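Subject: Re: [sallent-finds] context numbers for the lower terrace, and the sherd count

Sorry for the slow reply, been in the stores since 7 and the signal there is hopeless. Answers in between.

> Hello all,
> Going through the boxes from the lower terrace at Sallent before they
> go off to Jorport. I have context 491 on the bag labels but the site
> register gives it as a void number. Did we reuse it? Also the
> spreadsheet says 2761 sherds and the paper count sheets don't agree.
> Which one goes in the report? And is anyone still marking body sherds
> individually or have we given up on that?

Context 491 first. Not void. It was voided in the register when we thought it was the same as the ditch fill to the north, then someone un-voided it on the context sheet and never went back to the register. The sheet is right. It's the dark silty layer under the wall tumble, charcoal flecks, lots of snail shell, and it runs under the baulk so we only ever had half of it. Please keep the bags as 491 and I'll correct the register in pencil with initials.

If you find any bags marked 491A, those are from when we cleaned the section after the rain. Treat as unstratified. I know it's a shame, there is a nice rim in there.

Sherd count. Use 2761. The paper sheets leave out everything from the sieve, which was counted later and typed straight in. What I'd like is one line in the report saying hand-collected and sieved were put together, otherwise someone will compare us with the upper terrace and get very excited about nothing. The upper terrace was hardly sieved at all.

Marking: rims, bases, handles and anything decorated get marked singly. Plain body sherds, bag by fabric and context, label inside and label outside, thats enough. Jorport have accepted it that way before. Please no more biro on the inside labels, the Tapia lot from last March are already fading and I had to read two of them with a torch held sideways.

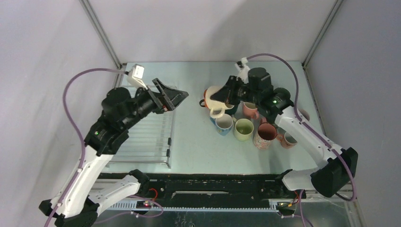
Two arms over the worktop, left one with its gripper on

Other things while I'm at it.

Boxes. Jorport want them no heavier than one person can lift comfortably, and the tile boxes are well over. Split them. There are 4 flat-packed ones behind the door and more coming from Ploltex, who have changed the lid, so don't mix old lids with new boxes, they slide off.

Soil samples. The ones from the hearth are still in my shed, not lost. Will bring them over. The flots are done but not sorted, and the residues want another look for fish bone, I only had time for a quick skim.

Scale drawings. The plan of the lower terrace has north on it twice and the two arrows dont agree. The one in the corner is right, the one by the title is left over from the upper terrace sheet. Rub it out before scanning.

Small finds. Number 100 is the bone pin, and it's also the lead weight. I'd leave the pin as 100 as it's already on the photo list, and move the weight to the end of the run. Needs changing on the bag, the card and the spreadsheet, so shout if you start on it and I won't do it as well.

What I still don't have is the levels for the second half of the tumble. Can whoever had the green notebook look in the back pages? They may be written upside down from the other end.

Got to go, the van is blocking the gate again. Will look at the rest of the list tonight.

--
sent to: sallent-finds
To leave the list, write to the list owner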